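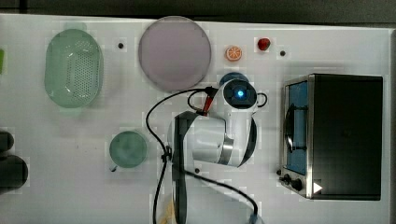 Abdelghani El Sherbiny 在上一篇下面留言，问换一根相机线为什么要停机两天，线拔下来插上去不就完了，他们那边换线从来不重新标定，也没见抓偏过。

这个问题我在评论区回了几句，越回越长，干脆单独写一篇。顺便把这台臂从断线到恢复的过程记下来，下次再坏我自己也要翻。

先说结论：线本身换起来不到一个小时。剩下的时间花在找故障、重新走线、相机座拆装后的标定，还有夹爪零位上。如果你们的线不经过相机座，或者接头朝外，不用松螺丝就能拔，那确实可以不标定。我们这台的接头朝里，手伸不进去，必须把相机座松开。座子一松，相机相对法兰的位置就变了，哪怕肉眼看着装回了原处。

一、故障是怎么出现的

一月份就有苗头。跑着跑着画面断一下，程序报超时，重连又好了。当时Nirkwood那边的任务催得紧，我在程序里加了个自动重连，就没管它。现在看这是个坏主意，重连把问题盖住了两个多月，日志里全是警告，看多了就不看了。

后来断得越来越频繁，而且有规律，只在腕部往一个方向转得比较多的时候断。我把关节角度和超时记录对在一起看，末端关节转过122度以后出问题的概率明显变高，往回转就恢复。这基本就可以确定是线，跟交换机、驱动、电脑都没关系。之前我怀疑过电脑的USB口供电不足，换过一个带电源的集线器，白买了。

建议大家碰到这种断断续续的毛病，先做一件事：把机器切到手动，速度调到最低，让画面一直开着，一个关节一个关节地慢慢转，从一头转到另一头，每个关节来回几遍。哪个关节转到哪里画面会卡，记在纸上。这个办法很笨，但是比坐在电脑前面看日志快。我要是第一天就这么做，集线器的钱就省了。

转的时候旁边要有人手放在急停上。一个人的话，就把示教器拿在手里，不要一边看电脑屏幕一边伸手去摸线。我见过有人这么干，手夹在臂和线之间，幸好速度低。

二、找到断点

线拆下来以后，我用万用表一芯一芯地量，一边量一边弯。外皮没有破，从外面完全看不出来。断点在接头后面一点点的地方，正好是线从接头出来马上就拐弯的那一段。拿手捏着那里弯一下，表就响，松开又不响。

剥开看，屏蔽层已经断了一圈，里面有一芯只剩几根铜丝连着。这种断法是弯曲半径太小造成的，线在接头根部反复折，时间一长就疲劳。跟线的质量关系不大，换一根更贵的，走法不改，过几个月照样断。

原来的走法是我自己弄的，图省事，线从接头出来直接往下拉紧，扎带一勒，看着很干净。干净是干净，可是腕部一转，所有的变形都集中在接头根部那一小段，别的地方一点都不动。

三、重新走线

新的走法难看一些，线圈大，挂在外面。原则就几条，写给打算自己走线的人。

接头后面至少留一段直的再开始弯。我们用的线，厂家给的最小动态弯曲半径是68毫米，我实际按更大的来留。很多人看手册只看静态的那个数，那是给固定安装用的，机械臂上的线要看动态的。

余量要放在关节附近，放成一个大弧。弧的大小怎么定？把关节转到两个极限，看哪边拉得最紧，在最紧的那个姿态下弧还没有被拉直，就够了。在中间姿态下看着松松垮垮是正常的。

固定点要打在连杆上，不要打在关节上。两个固定点之间跨一个关节，不要跨两个。跨两个的话，线怎么动就不好预计了，有些姿态会兜到外面去，钩住桌上的东西。

固定点不要用扎带勒死。我换成了Dekine的卡扣，里面有一圈软垫，线在里面能稍微转一点，但是不会窜。扎带也不是完全不能用，在不动的那几段，比如底座到控制柜之间，照样用扎带。动的那几段一律用卡扣。卡扣背后的胶我不信任，先拿酒精把连杆表面擦干净，贴上以后外面再绕一道魔术贴。

原来有一个固定点的位置我挪了三次。第一次太靠上，腕部往下翻的时候线被拽得绷直。第二次太靠下，线弧垂得太低，手臂伸到桌子对面的时候会扫到盘子的边。第三次才定下来，在连杆上用记号笔画了一道线，以后拆了也知道装回哪里。

还有夹爪的电源和通讯线，我没有跟相机线绑在一起。以前是绑着的，一坏就得一起拆。现在两根分开走，并行的那一段隔开一点，需要的话可以单独抽出来。

走完以后还是那个笨办法，低速一个关节一个关节转，这次不看画面，只看线。看它有没有蹭到外壳，有没有被关节夹住，有没有绕到臂的另一侧回不来。然后跑实际程序，先一成速度跑一遍，再三成，再全速。速度快了以后线会甩，低速看不出来。

四、相机座拆装

相机座是我们自己做的白色件，固定在末端，夹爪从前面伸出去。拆的时候注意顺序：先断控制柜的电，再拔接头，再松螺丝。带电插拔接头烧过一次，不是这台，是前年另一台，修了很久。

螺丝拆下来以后我都是按位置插在一块泡沫上，不混。其实几颗螺丝长度一样，混了也没事，就是习惯。装的时候对角拧，先全部带上，再分两遍拧紧。螺纹上涂一点中等强度的螺纹胶，不要用高强度的，那个下次拆要加热，座子是塑料件，一加热就完了。

拧紧力矩按座子材料来，不能按螺丝等级的表来。塑料件拧太紧会慢慢被压扁，过几个星期螺丝反而松了。我在每颗孔里垫了金属衬套，这是第二版才加的。第一版没有衬套，大约每隔两个星期就得紧一次，标定也跟着飘。

紧完以后在螺丝头和座子之间点一道油漆线。以后每天看一眼，线对得上就没动过，对不上就说明松了。这个办法是从修摩托车的人那里学来的，成本几乎为零。

五、标定

回到Abdelghani的问题。我装回去以后没有马上标定，先拿旧的标定参数跑了一次，就是想看看到底差多少。相机看到的位置和夹爪实际去的位置，在桌子近处差5毫米，往远处还要再大一点。

差这么点，抓一个大碗没事，碗边那么长，偏一点照样夹得住。抓草莓那种小东西就不行了，一个指头先碰到，把它推走，另一个指头夹空。所以你们那边不重新标定也没见抓偏过，我猜要么是抓的东西比较大，要么是夹爪开口宽，把误差吃掉了。误差应该还在。你们可以找个尖的东西对一下试试。

标定我用的是标定板，固定在桌上不动，手臂带着相机从不同的位置和角度去拍。几点经验：

标定板要硬，要平。以前拿A4纸打印了贴在纸板上，受潮以后会翘。后来在Quách那里订了一块，贴在铝板上的，再没有翘过。

姿态要散开，不能只平移，一定要有转动，而且要绕不同的轴转。姿态如果都差不多，算出来的残差会很漂亮，但参数是错的。残差小不等于标得对，这个坑我踩过不止一次。

每到一个姿态，停稳了再拍。手臂停下以后末端还会微微晃一会儿，等它静下来。我在程序里加了一个延时，整套流程慢一些，反正不用人看着。

拍的时候留意线弧会不会挂到镜头前面。新的走法线圈大，有几个姿态线会进到画面里，挡住标定板一个角，角点检测就失败。那几个姿态我直接换掉了，没有为了标定去动线。

关灯开灯也有影响。桌面是白的，反光强，顶灯正好照在标定板上会有一块亮斑。我把曝光降下来，固定住，不用自动。

标定完不要急着用，要验证。我的验证办法是在桌上选几个固定点，桌面上本来就有一些小孔，位置是不变的，让夹爪合拢，指尖去对孔。对得上就过，对不上就重来。这次第一遍没有过，远处的孔偏了。查下来是有一颗螺丝我忘了拧第二遍。重新拧紧，重新标，第二遍过了。

所以停机两天里面，有半天是我自己忘拧螺丝造成的。

六、夹爪零位

夹爪是Zukthorpe的两指爪，断电再上电以后会自己找一次零位，正常情况下不用管。但是这次拆相机座的时候夹爪也被我动过，指尖上的垫片也换了，所以零位和开口行程都重新走了一遍。

找零位之前，两指之间一定不能有东西。听着像废话，我有一次就是夹着一块擦布上的电，夹爪把擦布的厚度当成了零，后面一整天夹什么都松一点。

垫片是耗材。旧的那副换下来的时候，指尖那一侧已经磨得发亮，根部还是新的，说明我们抓东西总是只用指尖。这跟程序里下探的深度有关系，我把下探深度加了一点，让接触面往里挪。加的时候要小心，下探太深指尖会顶桌子。顶一次桌子，标定就又可能要重来。

夹持力我没有改。塑料瓶和碗都是软的，力大了会变形，放下的时候会弹一下，位置就不准了。力调到刚好提起来不滑就可以。测的办法是夹起来以后让手臂快速晃几下，不掉就行。 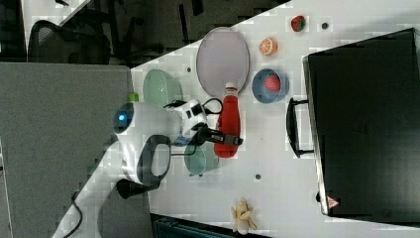 换线后的夹爪和横放在桌上的红瓶子

瓶子横着放的时候，抓的位置比竖着放更讲究。靠盖子那头抓，瓶身会往下垂，靠中间抓比较稳。两指要跨在瓶身两边，夹爪的朝向得跟瓶子的长轴对好，差得多了，一夹瓶子就会转。我们试的时候先用手把瓶子摆在不同的角度，看夹爪能不能自己跟着转过去。凡是需要腕部转很多的角度，都多跑几遍，正好也是考验新走的线。

这一轮测完，画面一次都没有断。之前只要转过那个角度，几次里总会断一次。

七、桌面和摆放

修完臂以后我顺手把桌面上的东西也重新理了一遍。这部分跟换线没有直接关系，但是每次修完机器都要做，就一起写了。

桌子和底座的相对位置要先确认。我们的桌子脚可以调，打扫的时候被推过也不奇怪。底座上有一条参考边，桌子上也有一条，拿钢尺量两头的距离，一样就没歪。量之前先看看桌脚的锁有没有锁上。

大件先放，比如烤箱。大件是障碍物，程序里给它留了一个禁入的盒子，盒子的位置是写死的。所以大件动了，盒子就得跟着改。我在桌面上给大件的两个角贴了很细的胶带，每次对着胶带放。烤箱的门朝哪边，也影响手臂从哪边进，不能随便转。

小件不用固定位置，每次随便摆，本来就是要让它认的。唯一要注意的是别放到手臂够不着的地方。手臂伸得太直的时候，动作会变得很奇怪，关节速度突然变大，线也会被甩起来。我在程序里限制了伸出的距离，超过就不去，报一句够不着。

盘子和碗的边比较薄，容易被线弧扫到。如果线弧真的扫到了什么，先别去挪碗，先去看线是不是从卡扣里窜出来了。前几天就有一次，碗被带着转了小半圈，我以为是夹爪碰的，看了半天，最后发现是卡扣没有扣到底。

桌面我用微湿的布擦，不用酒精，酒精擦多了白色的面会发黄。小孔里会积灰，拿气吹吹一下。指尖对孔验证的时候，孔里有灰会影响判断。

八、每天开机看什么

换完线以后我写了一张纸，贴在控制柜门里面。内容不多，照抄如下：

上电之前，看相机座的油漆线对不对得上。
用手轻轻捏一下每个卡扣，看有没有松。
线弧有没有扭。如果扭成麻花，说明末端关节转多了没有转回来，先回零再理线。
夹爪两指之间没有东西，再上电。
指示灯的颜色正常了，再松急停。
低速回一次零，人站在旁边看线。
指尖对一个孔，近处的就行。
每周一次，远处的孔也对一遍。

这些做下来几分钟。最容易被跳过去的是看线弧那一条，赶时间的时候我自己也跳过。

还有一条没有写在纸上，就是程序里的自动重连我删掉了。断了就停，停了就去看。超时警告也改成了要人手动确认。刚改的那天旁边用这台机器的同事有意见，嫌它动不动就停，后来线修好了它也就不停了。

九、备件

这次最耽误时间的其实是等线。手上没有备用的，订了以后又等了好几天，前面说的停机两天是从线到手开始算的，没把等货算进去。现在抽屉里备了两根，长度一样，两头都压好了标签。线的长度要按新的走法来订，比原来长，原来那个长度放不出这么大的弧。我订的是163厘米，留了一点余量，多出来的收在底座后面，那里不动，绕一圈没关系。

备件还有：夹爪垫片、卡扣、魔术贴、相机座的螺丝和衬套，再加一个完整的相机座。座子是自己做的，做一个要等一晚上，不如先放一个在那里。

旧线我没有扔，断的那一头剪开，放在一个袋子里，写上了什么时候装的、什么时候断的。以后新线断了可以拿出来比，看看是不是还断在同一个位置。如果断在别的地方，那说明走线的问题换了个地方，还得再改。

十、几个零碎的问题

有人问为什么不把线走到臂里面去。能走里面当然好，我们这台末端没有留给外接相机的通道，只能走外面。为了走里面去拆关节，不值得，拆完以后要做的事情比标定多得多。

也有人问能不能用无线相机。我没有试过，不评价。延时我比较担心，电池的重量也要算进负载里。

说到负载，换了线、换了卡扣以后，末端的重量其实是变了一点的。我重新称了一遍，把负载参数更新了。影响很小，但是拖动示教的时候能感觉到，不更新的话手一松，手臂会慢慢往下沉。重心的位置也一起改，光改重量不改重心，水平伸出去的时候还是会沉。

Abdelghani，如果你那边有空，把你们接头的朝向拍一张给我看看。要是真能不松座子就拔线，我想把我们的座子也改成那样，在侧面开一个口子，手指能伸进去就行。现在画了一版，开口开大了座子刚度不够，开小了还是伸不进去，卡在这里。

2021年3月24日补充：新线跑到今天没有再断过。油漆线有一颗对不上，就是上次忘拧第二遍的那颗，拆下来看，衬套没有压到底。换了一个衬套，重新标了一次。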